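Speaker notes: Handing Food to People, Working Rules for a Serving Arm
Kaja Luik, Iltix
16 November 2022

Opening (keep it short)

Thank the organizers. Say who I am: I write operating rules for food service cells at Iltix. I don't program the arms. I write the pages that the people who program them and the people who stand next to them both have to sign.

Tell them what the talk covers. We have a donut counter with a robot that moves boxed donuts from covered display trays to a person holding a serving tray. The talk is about the rules for that one job. I won't go into grasp planning. Prakash Nambiar is in the room and can take those questions after.

Say up front that these are house rules. They sit on top of the machine safety and food hygiene requirements that apply wherever you are. If one of ours is looser than your local code, your code wins. If ours is stricter, we keep ours.

Section 1. What the gripper may touch

Rule 1.1: the gripper touches packaging only. It never touches food. Every donut on our counter sits in its own open paper box with a liner, and the box is the thing being handled. The fingers go to the box wall.

Rule 1.2: finger pads are treated as a food-area surface anyway. Boxes are open at the top. A pad that misses by a little can land on glaze. So pads get cleaned on the same schedule as tongs, and a pad that has touched glaze is cleaned before the next pick.

Rule 1.3: pads have to be a color that isn't found in the food. Ours are bright green. If a piece of pad comes off, somebody has to be able to spot it on chocolate, on red glaze and on yellow glaze. Kayode Ajayi pushed for this one and he was right.
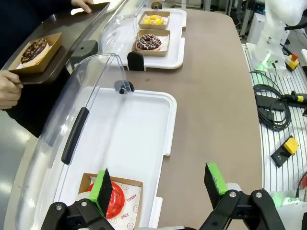

Rule 1.4: fasteners on the fingers are on the daily check sheet. Look at each screw head, put a finger on it, initial the sheet. If one is missing, the counter closes and all open product is thrown out. We had a long argument about "all" and kept it.

Rule 1.5: no tape on the fingers. People will want to use tape. Tell them about the August review at Baudry, where Valentin Leclerc found tape on two sets of fingers and neither shift could say who had put it there. Pause here, people usually have their own story.

Section 2. Covers

Covers are a hygiene item and also a collision item, and the two groups in our company wrote separate rules for them for a year. Now there is one page.

Rule 2.1: a cover is open only while the job needs it open. For a serving run we allow the covers to stay up for the length of the run. Between runs they are closed.

Rule 2.2: the open position is a taught position. If the cover doesn't go all the way to it, the arm doesn't start. A cover that is nearly open is worse than a closed one, since the arm will catch the rim on the way out with a box in its grip.

Rule 2.3: hinges and handles are inspected weekly. Replace a hinge that won't hold the cover up by itself. No propping.

Rule 2.4: refilling is done by a person with the arms stopped. Stopped means stopped at the controller. An arm that is waiting for its next command does not count.

If time is short, skip the refill discussion and go to section 3. That is the part most people came for.

Section 3. The handover

Two allowed ways to pass a box to a person: set it on a tray that rests on a surface, or set it on a tray the person is holding. The first is easier to approve. The second is what customers and counter staff ask for, so most of our rules are about the second.

Rule 3.1: the person holds the tray with both hands, at the sides. We want the hands in known places. We do not want a free hand reaching for the box.

Rule 3.2: the arm comes down from above at handover speed. Handover speed is set at 100 millimeters per second, against 200 for moves over the display trays. Expect a question on whether that is slow. Yes, it is slow. Clotilde Joly timed it with counter staff at Disness and they stopped noticing after the first shift.

Rule 3.3: the box is placed, never dropped. The gripper opens only when the box has contact underneath.
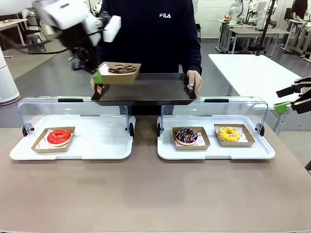
Rule 3.4: after release, the arm moves straight up before it moves in any other direction. Most of the nudged boxes in our logs came from a sideways retreat.

Rule 3.5: the tray holder can call it off at any point by stepping back. The arm must then hold the box where it is. It must not follow the tray. This has to be tested at each site before opening, with a person who didn't write the program.

Rule 3.6: one arm in the handover area at a time. On a two-arm cell the other arm stays parked outside it until the first has cleared.

Section 4. Stops and loose things

Rule 4.1: an emergency stop within reach of the operator, and the staff on the other side of the counter must know where theirs is. Ask every new person to point to it. Write down that you asked.

Rule 4.2: cables and handheld controllers have a marked place. At Zendport they drew an outline on the work surface. Cheap and it works.

Rule 4.3: after any stop, a person looks in every box before the run starts again. The camera view from the gripper is useful for this, but it doesn't replace looking.
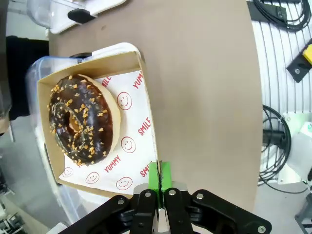
Chocolate-glazed donut with chopped nuts, in its box and liner. Gripper camera view.

Rule 4.4: allergens. Products with nuts get their own place on the counter, and the place is written into the program and onto the check sheet. If the two disagree, the run doesn't start. Pads are cleaned after a nut product is handled, even if they only touched the box.

Questions I expect

Gloves for the gripper? We tried covers on the fingers. They bunch up and they tear. Cleaning is easier to verify.

Who signs? The shift lead signs the daily sheet. Changes to the program need a second signature from my side.

Can they have the documents? Yes, the check sheet and the handover page. Leave the printed copies by the door and give Prakash the spare set.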